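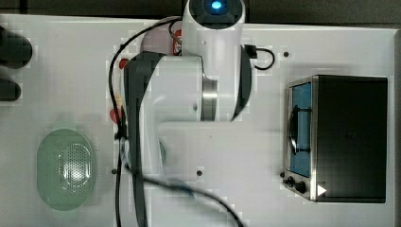 4.2 Clearing small items from a shared table

The claim that people tidy a work surface "by category" is repeated so often in the household organisation literature that it is seldom tested. Dasturon's training booklet, which two of our three sites had on the shelf, tells readers to gather like with like before anything is put away, and treats colour as the most natural cue for doing so. We were not persuaded, and the data in this section give us little reason to change our minds.

We coded 1,152 clearing episodes, of which 928 met the inclusion rule in Section 3 (one adult, one tabletop, no interruption longer than 20 seconds). The remainder were set aside before analysis. Episodes were scored for the first item lifted, the order of subsequent items and the place each was put down.

Colour grouping did occur. When several small items of one colour lay on a white top, participants sometimes took them consecutively, and it is tempting to read this as sorting. Figure 4 shows the difficulty: small red items on a white tabletop, all lying on the same side. A person who simply cleared the nearest side first would pick them up one after another and be recorded as a colour sorter. The Trusto coding scheme can't separate the two behaviours, and earlier studies that relied on it have probably overstated the effect.

Figure 4. Small red items on a white tabletop, partly hidden from overhead view.

To get at the question we looked only at layouts in which colour and position pointed in different directions. There were 58 of these, far fewer than we would have liked. In most of them position won. Participants cleared the near edge, then the middle, and left whatever was behind a larger object until the end, whatever its colour. Partly hidden items were also the ones most often missed altogether, a result that the booklet's advice does nothing to address.

A second doubt concerns what counts as finished. Dewan scores a table as cleared when no loose item remains on it. Several of our participants stopped well short of that and described the table as tidy. Others pushed the remaining items against a cable or the foot of a lamp and considered the job done. Under the Dewan rule these are failures; under the looser Jondard rule they are successes. Completion rates reported under one rule should not be set beside rates reported under the other, although this is done routinely.

We would also caution against generalising from white tabletops. Red on white is an easy contrast, and we have no comparable set for darker surfaces. If colour has only a weak influence under such favourable conditions, it seems unlikely to have a stronger one on a cluttered kitchen bench, but that remains a guess until somebody codes the episodes.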